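Vatden sim bench add-on, worth the 129?

Forum: Grippers, Arms and Simulation > Buying advice

bthiele_shop
Sep 6, 2018
Has anyone here paid for the Vatden manipulation pack? I mean the simulated one, the download, which has nothing to do with their old hardware bench. It's 129 for a single seat and the page promises "contact-accurate assembly tasks, ready to train." I run a small outfit (Thiele, we do fixtures and the occasional cell) and a customer wants me to quote on insertion work using a policy trained in sim. I've been burned by ready-to-train before. The sales page has one video and it's cut every couple of seconds, so I don't trust it.
Bernd

pakhei_w
I have it. Bought in August, used it most evenings since. Short version: the scenes look good, the contact is okay, the documentation is bad. The pick and place tasks are filler and you'll be done with them in an afternoon. The slider box task is the only one I'd pay money for.

kettler_k
"Contact-accurate" compared to what? They don't publish a single force trace. I asked support and got a link back to the same sales page.

pakhei_w
Compared to nothing, as far as I can tell. I didn't say I believed the page. I said the contact is okay. Fingers don't sink into the part and the part doesn't shoot off across the table when you squeeze it, and that already beats the Hernik pack I had before.

Grabbed this from the slider box task on my machine, default lighting, nothing touched up:

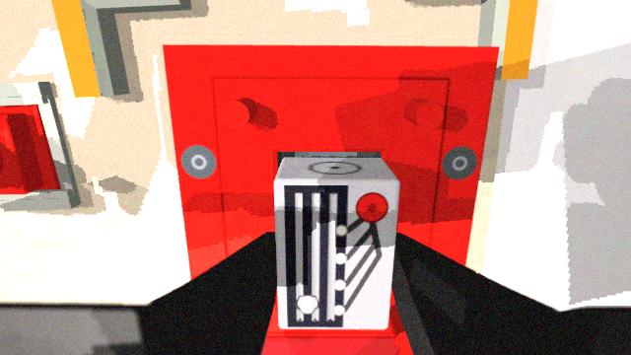 My complaint with the pack is that the goal states are barely written down. You get a task name, a reward number and a success flag, and you have to open the config to find out what the flag checks. On the slider box it only looks at the pose of the body. The white knob near the bottom of the left slot could be anywhere along its travel and the flag wouldn't care. Same with the red button. So if your customer wants something operated and not merely held or placed, Bernd, you'd be writing that part yourself. I did, and it took me 3 evenings, most of it spent finding out which joint was which.

florence.a
Those shadows are something else. Is that the default? Big dark patches right across the red panel?

pakhei_w
Default, yes. There's a randomizer for it. I leave it on.

florence.a
Then I'll say something in its favor. We trained on flat lit scenes for a long time and the first real window with sun coming through it wrecked us. A shadow falling over the top of the part and down its face is just what our vision stack used to choke on. I'd take ugly light over a pretty render any day.

kettler_k
Florence, fair, but you can get random lights for free in any engine. That's a weekend of work. What you can't get in a weekend is a decent friction model, and that's the thing they won't talk about. A nice looking box between two black fingers tells me nothing about whether it slips.

florence.a
A weekend for you, maybe. I've seen your repo.

kettler_k
Ha. Okay, two weekends.

mloureiro
I tested it for the Grorkesbridge lab before we renewed our licenses, so here's a less cheerful report. We ran 400 episodes of the slider box with a scripted grasp, same start pose each time, and the results were not the same each time. The script was identical. The seed was fixed. Support said it was the GPU solver and to use the CPU one. The CPU one repeats fine but it's so slow I wouldn't train on it. We passed.
Martim

pakhei_w
Which version? There was a solver fix in August.

mloureiro
The one before that, I think. I'd have to look. But if I pay for a product I don't want to be the one who finds that out.

pakhei_w
Sure, but then it's not really a review of what Bernd would be buying.

mloureiro
It's a review of how they ship. They sold it for months like that and the page said "deterministic" the whole time. Does it still say that?

bthiele_shop
It does. I just checked.

kettler_k
There you go.

bthiele_shop
Thanks all. The customer's part has a latch that must end up closed, so what Pak-hei says about the success flag bothers me more than the solver does. I've written to Vatden for a trial and asked whether the flag can be changed without digging through the config. If they send me the sales page I'll put the 129 toward something else.
Bernd

pakhei_w
Ask them for the joint names too. There's a list, they just don't include it in the download.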